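Stainless steel kitchenware

Stainless steel kitchenware is the group of pots, pans, bowls, utensils and cutlery made from steel alloyed with chromium. It is used in both home and commercial kitchens. The material resists rust and staining, does not react noticeably with most foods, and can be washed at high temperatures. Its main drawback in cooking is poor heat conduction, which manufacturers usually address by bonding it to aluminium or copper.

Contents
Materials
Manufacture
Use
Care
Mazza ware
See also

Materials

The corrosion resistance of stainless steel comes from a thin layer of chromium oxide that forms on the surface in the presence of air. If the surface is scratched, the layer normally forms again. Most food-grade vessels are made from austenitic steels, which contain nickel as well as chromium. The marking 18/10, common on saucepans and cutlery, gives the nominal percentages of chromium and nickel. Ware marked 18/0 has little or no nickel and is magnetic.

A magnetic base is needed for induction cooktops. Austenitic steel is generally non-magnetic or only weakly magnetic, so pots intended for induction are given an outer layer of ferritic steel on the base. Mixing bowls and colanders have no such requirement and are often pressed from a single sheet.
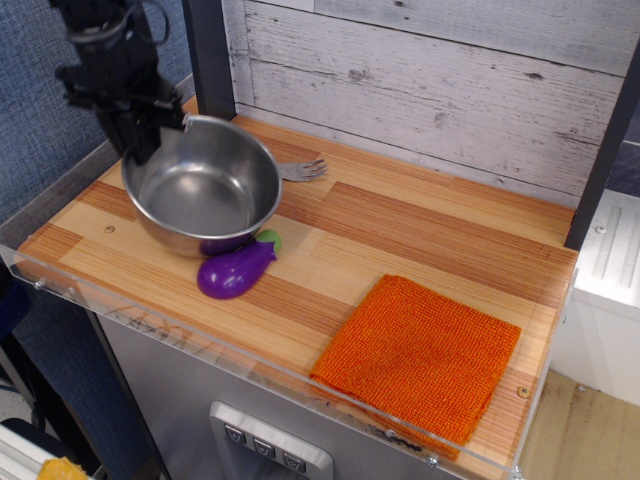 Manufacture

Bowls and pot bodies are formed by deep drawing, in which a flat disc of sheet metal is forced into a die by a punch. Tall stockpots may need several draws, with the metal annealed in between to restore its ductility. Wide, shallow shapes can also be spun on a lathe over a former.

The cut edge is trimmed and then either ground smooth, flared or rolled. A rolled rim stiffens the wall and covers the sharp edge, although on cheaper pieces the fold is left open and can hold water after washing. Flared rims are preferred on saucepans for pouring.

Handles are riveted or spot welded. Riveted handles are stronger, but food can collect around the rivet heads. The last stage is finishing. A mirror polish is produced with progressively finer abrasives and a buffing compound. A brushed finish is made with an abrasive belt and hides wear better.

Use

Stockpots and saucepans are used for boiling and simmering, where uneven heating from the base matters less because the liquid distributes the heat. Frying in an uncoated pan requires preheating and some fat to limit sticking. Vegetables that take up a lot of oil, such as eggplant, are often salted or roasted beforehand.

Steel bowls are used for mixing, marinating, proving dough and holding prepared ingredients. They are also suited to whipping egg whites, which need a surface free of grease - something harder to guarantee with plastic. A metal bowl may be set over simmering water to melt chocolate or thicken a custard. Ordinary steel bowls should not be used for cooking in a microwave.

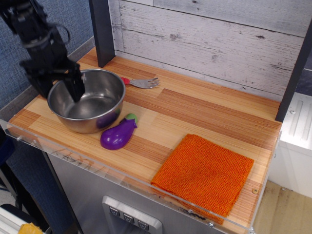
CARE AND CLEANING

Stainless steel can be washed by hand or in a dishwasher. White spots left after drying are mineral deposits from hard water and can be removed with diluted vinegar. Rainbow-coloured tints are caused by overheating, which thickens the oxide layer. They are harmless and respond to the same treatment.

Salt added to cold water may settle on the base and cause small pits. Adding it once the water has boiled avoids the problem. Chlorine bleach also attacks the surface and should not be left in contact with it. Steel wool can leave particles of ordinary steel behind that rust, so nylon pads are recommended.

MAZZA WARE

Mazza was a line of domestic kitchenware made in Melbourne by the firm of Ubaldo Bellini, a sheet metal worker. The early catalogue listed 107 pieces, mostly saucepans, nesting bowls and lidded canisters for flour, sugar and tea. His daughter Ginevra Bellini later took over design and replaced the Bakelite handles with hollow steel ones.

At its largest the factory employed 209 people. A run of 1,000 preserving pans made for the canteen supplier Nalteck is among the pieces most often found second-hand. Mazza ware is usually stamped on the base with the name in an oval. Unstamped seconds were sold from the factory door each May.

SEE ALSO

Cast iron cookware
Cutlery
Enamelware
Induction cooking

Last edited 25 November 2023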